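Guides > Arm Kits > Flarkenine > Soft goods setup

Search guides Search Clear

Setting up the Flarkenine kit to pick up knitwear

By Jhun Sison

9 min read

The Flarkenine is a tabletop arm kit with a two-finger gripper, a small wrist camera and a teaching program called Traltness. I have been using one since January for handling clothes, mainly sweaters. The manual covers blocks, cups and boxes well. It has one page on fabric, and that page leaves out most of what you need. This guide covers the part between unpacking the kit and getting a repeatable pick on a knitted sweater.

I paid for the kit myself. The base version was $1423 with the camera included. The soft finger pads are sold separately by Futport for $43, and you can do everything below without them.

What you need

- Flarkenine arm, gripper and wrist camera
- Power supply and the two data cables from the box
- A table that does not wobble
- Traltness installed on a laptop
- Two or three knitted garments you don't mind snagging
- A second person for the first hour, if you can get one

Step 1: Mount the arm

Clamp the base near the back edge of the table, with the arm facing you. Tighten both clamp screws by hand, then give each one another quarter turn with the supplied key. Push the arm sideways at the elbow. If the base moves at all, tighten it again before you go on.

Leave clear table in front of the base. The arm can reach 560 mm in a straight line, but lifting fabric at full stretch makes it sag, and the sag changes with the weight of the garment. I keep all my work in the nearer two thirds of that distance.

Route the cables up and behind the arm. The sleeves supplied with the kit are short, so I use extra ties at the elbow. Move the arm by hand through its whole range with the power off and check that no cable pulls tight. The wrist cable is the one to watch, and a snagged wrist cable will show up later as a camera that drops out at random.

Step 2: Aim the wrist camera

The camera bracket has a tilt setting and a rotation setting. Set the tilt so that both fingertips are in the picture when the gripper is open. The manual suggests tilting farther out so you see more of the table. That works for boxes. For fabric you want to see what goes between the fingers, and you will lose some of the table to get it.

Lock exposure in Traltness under Camera > Manual. With automatic exposure on, a pale sweater against a bright wall washes out and the knit texture disappears. Turn the exposure down until you can make out the ribbing, then save it as a preset. I have one preset for light knits and one for dark.

Step 3: Set the grip

Open the Gripper tab and switch from Position to Force. In Position mode the fingers close to a fixed gap. A single layer of thin knit slips straight out, and a folded chunky sweater stalls the motor.

Start with these values:

- Closing speed: slow
- Force: 30 percent
- Hold: on
- Release on stall: off

Try the grip by hand first. Feed a fold of fabric between the fingers, close them, and tug gently. If it slides, raise the force five percent at a time. I ended up at 45 percent for a loose knit and 35 for a fine one. Going much higher left marks on the fine one that took a steaming to get out.

Step 4: Teach the pick with a helper

Traltness learns a pick from recorded runs. You guide the arm through the motion and it saves the path together with the camera picture. For the first set, have someone offer the fabric up to the gripper while you guide. The closing action is much easier to get right when the fold is already presented, and you can move on to picking from the table afterward.

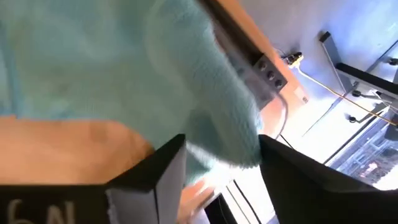

Keep the presented fold a little thicker than you think you need. A loose knit stretches as soon as its own weight comes onto the fingers, and a shallow grip will creep toward the tips. I aim for a fold that reaches halfway up the inside of the fingers.

Agree on a word for closing the gripper, and have the helper keep their fingertips well back from the closing faces. At 30 percent a pinch is only annoying, but the force setting does go to 100 and Traltness does not ask before applying it. The stop button belongs on the side of whoever is holding the fabric.

Record ten runs this way. Vary the angle of the fold between runs. Delete any run where you hesitated for more than a second or so, as the arm will copy the pause.

Step 5: Teach the pick from the table

Lay the garment down in a loose heap. Flat fabric is the hardest case and you should leave it for last. With a heap there is nearly always a ridge standing up somewhere, and a ridge is what the fingers can use.

1. Bring the open gripper over the ridge with one finger on each side.
2. Lower until the fingertips just touch the table, then raise by a few millimeters.
3. Close and wait for the force bar to settle.
4. Lift straight up — slowly for the first hand's width.
5. Carry to the drop point and open.

Shake the heap out and drop it again between runs so that the shape changes. I stopped at 422 recorded runs across five garments, which took me most of a week of evenings. You can get something usable with far fewer, but results on a garment it had never seen were poor until I was well past the halfway mark.

Step 6: Run it unattended, carefully

Set the speed limit to half and let the arm try ten picks on its own. Stay in the room. Write down what went wrong each time in a word or two: missed, slipped, caught two layers, dropped early. If the same word keeps coming up, record twenty more runs aimed at that fault and train again.

Common problems

The gripper closes on air. Usually the height is off. Run the table touch routine again, especially if you have moved the clamps.

It lifts, then drops at the same place every time. Look at the wrist cable. In my case it was tugging the gripper slightly as the elbow came up, and one more loop of slack cured it.

Fibers build up on the finger faces. Fuzzy yarns shed a lot. Wipe the faces with a barely damp cloth every hour or so of use. The grip gets noticeably worse before the lint is easy to see.

Sleeves drag. Pick nearer the middle of the garment, or raise the carry height. There is no setting for trailing fabric in Traltness at present.

Is the kit worth it for this?

For knits, yes, with patience. The arm is steady, the force control is better than I expected at the price, and the wrist camera is good enough once the exposure is locked. The weak points are the short cable sleeves and the thin documentation. The support desk answered both of my emails within a day, and the second answer did fix my dropout.

I also tried the Leclerc gripper on the same arm using the adapter plate. It opens wider, which helps with thick folds, but the fingers are blunt and it struggled to get under anything lying low. I went back to the stock gripper after two evenings.

If you buy the Futport pads, redo Step 3 from the beginning after fitting them. They grip much harder at the same setting, and on a loose knit I had to come down to 25 percent. Peel them off warm if you change your mind — a hair dryer on low for a minute is enough — and clean the adhesive off before you record anything new.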